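A Friday among the arms at Hukemus

I had been meaning to get out to the Hukemus open day for years, and on 13th May I finally packed a thermos and caught the early bus. The place is bigger than I'd pictured, 8 bays down one long corridor that smells of floor polish and toast, and everyone was so pleased to have visitors that I never quite got to the tea table.

My favourite by a long way was the Rika cell, a two-armed setup that handles water bottles and a cup. I stayed through 2 of the talks there (the second was the same as the first, but I'd missed the bit about cables!). What I liked was how much of it was plain housekeeping. Each morning the crew wipe the fingertip pads, go over every screw on the fingers with a small driver, and then run each hand slowly open and closed, listening for a click in the joints. Cables get left a generous loop at the wrist, and if one starts to rub it's swapped the same day. The full check takes 90 minutes, longer if a pad has to be changed, and the pads come from a supplier called Swai who are apparently a bit slow with the post.
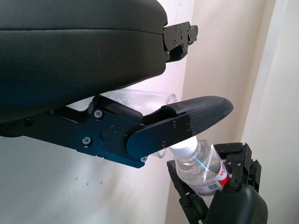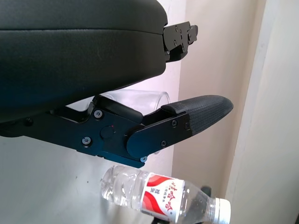
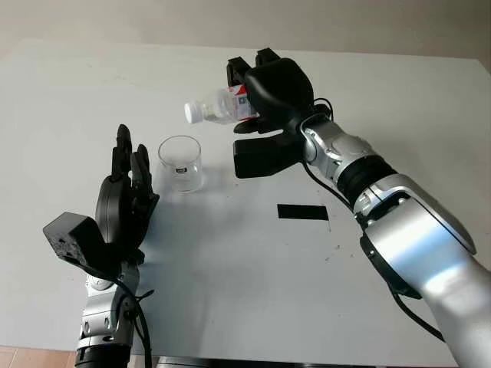
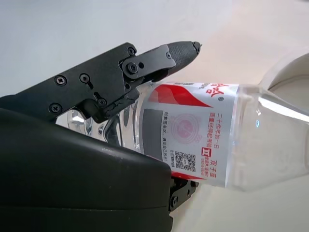 I asked what goes wrong most often, expecting something grand, and was told it's a screw working itself out of a finger link. They now dab each one with thread locker and keep a paper logbook, in biro, which warmed my heart. The next bay along belonged to Stoda and had a very handsome conveyor, but my feet were going by then and I only gave it a few minutes. They're opening the doors again in October, and I'd like to bring my sister if her knee is up to all that corridor.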